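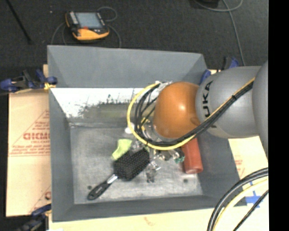
Sorin Angelovski wrote:

> Before we order more bins for Ninwood I would like to settle the liner
> question. Small mixed goods (brushes, tubes, bagged items) slide on bare
> metal and end up against the low wall. Cloutier quoted us for a ribbed mat,
> 5 mm thick, cut to the floor of the bin. Does anyone object to fitting it
> throughout?

I object to fitting it throughout. A ribbed mat is fine for boxed goods. For a paddle hairbrush it is a nuisance: the bristles sit in the ribs when the brush lands face down, and the head then drags when you try to turn it. Bristle side up there is no difference between mat and bare floor that I could measure.

Sliding depends mostly on the slope of the walls. Anything round will run to the lowest point whatever the surface, so a cylinder should be laid in last, against something flat. A wide brush head works well for this. Clear bags should go in with the air pressed out.

On wear: we tested bare floors at Inincombe through 3,103 fill and empty cycles. They scratch early and then stay much the same. Scuffs on the white panels wipe off with a damp cloth if you do it weekly, less well after a month.

My proposal is to mat 8 of the 90 bins, boxed goods only, and look again in November. The Flernex mat is smooth on one side and could be tried in two of those. I would want the cut tolerance in writing first, as a mat that is short at the front edge lets small items get under it.

Drawings are in the usual folder, rev 5.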